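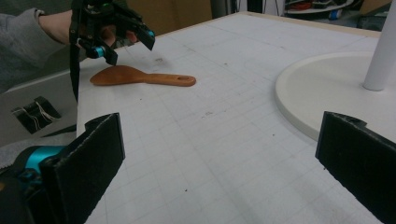
A gray sleeve, a hand-held gripper and a white tabletop with a faint grid.

Magazine > Features > Sidecar Racing

6 min read

The second seat at Westomwood

In sidecar motocross the driver gets the interviews and the passenger gets the bruises. I have followed the Urio series since I moved to this country, and still I meet fans who can name every driver but not one passenger.

The work of the passenger is simple to explain and very hard to do. In a left corner he hangs out on one side, with his back close to the ground. In a right corner he must climb behind the driver and lean over the rear wheel. On the jumps he stands in the middle and pulls the weight back. At Westomwood, where the lap measures 2,148 meters and has 10 corners, there is almost no place to rest the arms.

The Nirnero team came to the opening round with a new passenger, a former gymnast from Prelport who had never raced before last September. They finished in seventh place in the first race and stopped in the second with a broken chain. For a small team it was a decent day. The driver told me that he stopped shouting instructions after the second lap, and that he took this as a good sign.

Money is the other subject in this paddock. The team showed me their bill for one weekend: $2,704, with fuel, tires, entry and a cheap motel. The prize for seventh place did not pay for the tires. Both riders work full time, he in a tile shop and she in a bakery, and they prepare the outfit at night in a garage which they share with a man who repairs boats.

I asked her what she had found most difficult. She answered that it was the starts. From the gate the passenger leans far forward to keep the front wheel down, and the mud from the whole field comes directly into the face. In gymnastics, she said, at least the floor was clean.

The next round is in Prelport, on sand. She knows the hill behind the track from her childhood and says it is steeper than it looks on television.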